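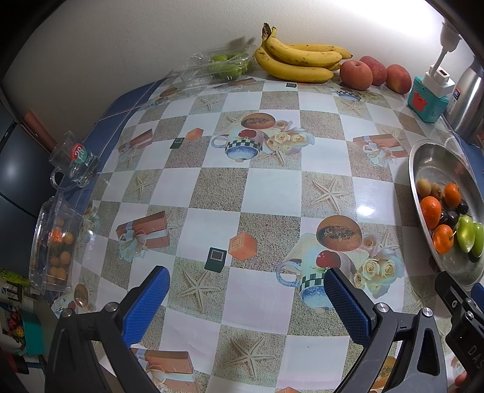

The Ackroyd Household Advisory Service begins its February series today. The subject is the family table and its covering, with particular attention to fruit and small appliances kept along the wall side. Posts will appear in this thread through Friday.

1/ Wipe-clean tablecloths remain the most frequent subject of letters to this office. Of the 2,982 inquiries received last year, more concerned plastic table coverings than any other household item. Stains came first, followed by creases and smell.

2/ Patterned cloths are well suited to daily use. A checkerboard in white and sand, printed with starfish, teapots, roses and gift boxes, will hide light marks between cleanings. Residents should note that it will also hide crumbs. A pass of the hand across the surface finds what the eye misses.

3/ A glossy finish shows streaks under a ceiling light. Wipe with a damp cloth and a small amount of dish soap, then again with plain water, then dry. Work from the wall toward the front edge.

4/ Scouring powder should not be used on printed plastic. The Service has received cloths from residents in Trirska on which the printed flowers had been rubbed away at one seat and remained perfect at the other 3. No repair is possible in such cases.

5/ Fruit. Many households keep fruit on the table along the wall, where it is in easy reach and out of the way of plates. The Service has no objection to this practice, provided that the fruit is moved when the cloth is wiped.

6/ Bananas with brown speckles are ripe and should be eaten first. They may also be peeled and frozen for baking. Bananas speed the ripening of fruit placed next to them – a useful property with hard peaches, a poor one with peaches that are already soft.

7/ Peaches are best set out in a single row with a little space between them. A peach resting against another will bruise at the point of contact. Turn them once a day and refrigerate any that give under the thumb.

8/ Clear clamshell containers may stay on the table for small green fruits such as limes. Open the lid daily and remove any fruit that has gone soft. Limes that will not be used within the week belong in the refrigerator.

9/ Several residents of Votow have asked whether fruit should be washed before it is set out. It should not. Wash it immediately before eating.

10/ Plugs and adapters. Where a charger or adapter is kept on the table, it should stand in a holder, off the cloth, with its cable led up the wall and away from plates and cups. A plastic toy or desk holder is acceptable if it stands steadily.

11/ Adapters with an indicator light should be unplugged before the table is wiped. Wait until the surface is fully dry before reconnecting them.

12/ Thermoses and other hot items. A closed steel thermos may stand directly on a plastic cloth. A pan or kettle may not. Heat marks on plastic are permanent, and the Service recommends a cork or cloth mat at all times.

13/ New cloths often arrive with sharp folds. Lay the cloth flat in a warm room overnight with books along the creases. Do not iron the printed side.

14/ The Service has printed 1,000 copies of its leaflet "The Everyday Table," which collects the advice in this thread along with a stain chart. Copies are free of charge at the Drutuda office, and 100 have been set aside for residents who request one by mail.

15/ Correction to post 8: the advice on opening the lid daily applies to vented containers as well. A reader inquired.

16/ The next thread will address drawer liners and shelf paper. Questions may be left in the replies until Friday at noon.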